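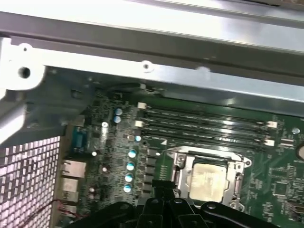

What happens to old computers?

Everything that plugs in or runs on batteries stops being used one day. Phones, toasters, computers, electric toothbrushes and the singing birthday card all end up somewhere. When people throw them out, we call it e-waste. The "e" is short for "electronic".

What is a computer made of?

Mostly metal and plastic. The case is often steel. The wires are copper with a plastic coating. The green board inside is called the motherboard, and it is made from thin layers of glass fibre and resin with copper lines running through them. The lines carry electricity from one part to another.

There is also a very small amount of gold. Gold does not rust, so it is used on the parts where two pieces of metal have to touch and keep touching for years. The layer is much thinner than a hair.

Where do metals come from in the first place?

Metals come out of the ground as ore. Ore is rock with metal mixed into it. Miners dig it up, crush it and heat it or treat it with chemicals to get the metal out. This uses a lot of fuel and water, and it leaves piles of leftover rock behind.

Copper that is already in a wire does not need to be dug up again. It can be melted and made into new wire, a water pipe or the bottom of a saucepan. It can be melted again after that. Metal does not wear out the way paper does. Paper fibres get shorter each time they are recycled, until they are too short to hold together.

Why not put it in the rubbish bin?

Some electronics contain things that are harmful if they get into soil or water. Lead is one. It was used for a long time in solder, the soft metal that joins parts to a board. Older televisions had lead in the glass as well.

Batteries are a different problem. If a battery is squashed in a garbage truck it can catch fire, and the fire can spread to everything else in the truck.

What happens at the depot?

At the Lirnham depot, things are sorted first. Anything that still works goes on a shelf to be tested and used again. Last year 744 computers were fixed up and given new homes, and 1,813 were taken apart.

Taking one apart goes like this:

1. The power cord comes off and goes into the cable tub.
2. The side of the case is opened.
3. Any batteries are taken out. Most motherboards have one that looks like a large coin.
4. The drives, fans and boards are removed and put in different tubs.
5. The empty case goes to the steel pile.

The boards are sent to a smelter at Desden. A smelter is a very hot furnace that melts the metals so they can be separated.

Is using it again better than recycling?

Usually, yes. Making a computer takes a lot of energy, so an older one with a new part can be a good choice. A computer that is too slow for games might be fine for typing and email.

Words to know

Ore: rock that has metal in it.
Solder: soft metal used to join parts.
Smelter: a place where metal is melted out of other material.

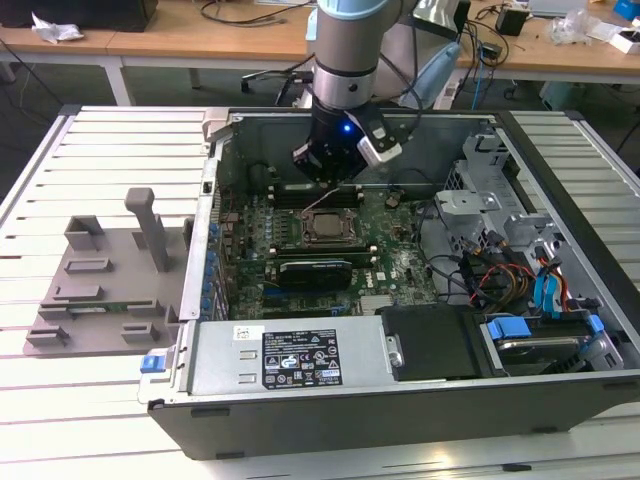
Sanaa Kabbaj wrote in to ask what happens to the plastic. My class could only find out about the metal, she said, and we have 30 old keyboards in a cupboard.

Plastic is harder to recycle than metal. There are many kinds and they do not mix well when they are melted. Keyboards are usually shredded, and the pieces are sorted by machine. Some become flower pots or fence posts. Ask your depot before you bring in all 30, as some places only take a few at a time.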